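Chapter 3
Fixtures for Holding Small Electronic Parts

3.1 Purpose of a fixture

A fixture is a device that holds a part in a known position while work is done on it. It differs from a clamp or a vise in that the position, and not only the grip, is part of the design. A vise will hold a part wherever the jaws happen to close. A fixture returns every part of the same type to the same place, within a stated tolerance, each time one is loaded.

In bench work with computer components the forces are small and the parts are easily damaged. A processor must not be squeezed across its faces. A memory module can be held by its edges but should not be bent. The contacts of both must be kept clear of skin and loose metal. These limits shape the fixture more than strength does, and for this reason printed plastic is often adequate where a machine shop would otherwise be asked for a milled part.

This chapter covers the layout of a fixture board, the choice of a base, the design of pockets and slots, and the checks made before a board is put into service. Chapter 2 covered the reading of part drawings, and the student should be able to take length, width and thickness from such a drawing before going on.

3.2 The base and the board

Most light fixtures are built in two layers. The lower layer is the base, which supplies stiffness and a means of attachment. The upper layer is the board, which carries the features that touch the part. Keeping the two separate allows a board to be replaced when the part changes, while the base stays where it is.

Slotted aluminum extrusion is a common base. It is straight, stiff for its weight, and sold in standard widths. Hardware seated in the slots can be moved along their length before it is tightened, so the board can be shifted in one direction without drilling. Movement across the slots is limited to the slot spacing unless the board itself has elongated holes. The direction of the slots should therefore be settled before the board is drawn.

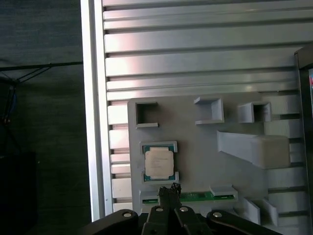
Figure 3.1 Printed fixture board on slotted aluminum extrusion. A processor sits in a shallow socket frame at left; a green circuit board is seated in the long slot toward the bottom.

The board in Figure 3.1 combines several kinds of holding feature on one piece. The square holders at the upper edge are of two forms, closed pocket and open-front bracket. A closed pocket locates a part on four sides and must be loaded from its open end. A three-sided bracket gives up location on one side in exchange for access. The choice between them depends on how the part is to be gripped and from which direction it will arrive.

3.3 Shallow frames and long slots

A flat, square part such as a processor is normally held in a shallow frame. The frame bears on the edge of the substrate and leaves the heat spreader exposed. Wall height should be less than the total thickness of the part, so that the upper face can be reached by fingers or a suction tool. Relief at the inside corners prevents a sharp substrate corner from binding against printed material.

A long, thin part is better held in a slot. Slot width is set by the thickness of the circuit board plus clearance, and slot length by the overall length of the module. A clip at one end keeps the module from sliding - it should bear on bare board edge, clear of contacts and mounted components.

Clearance is found by trial. Print a short section of the slot at three widths, load the part in each, and keep the narrowest width that accepts it without force. A full board should not be printed until this has been done. On the Henley practice board, used in the exercises, the test section takes 20 minutes to print and the full board takes far longer.

3.4 Service life

Printed walls wear where parts rub against them. The Henley board is rated by its designer, Keyvan Rezaei, for 3000 loadings per pocket, after which the pockets are to be gauged again. Wear is uneven, and the side from which parts are inserted should be gauged first. Results are entered in the form shown on page 57.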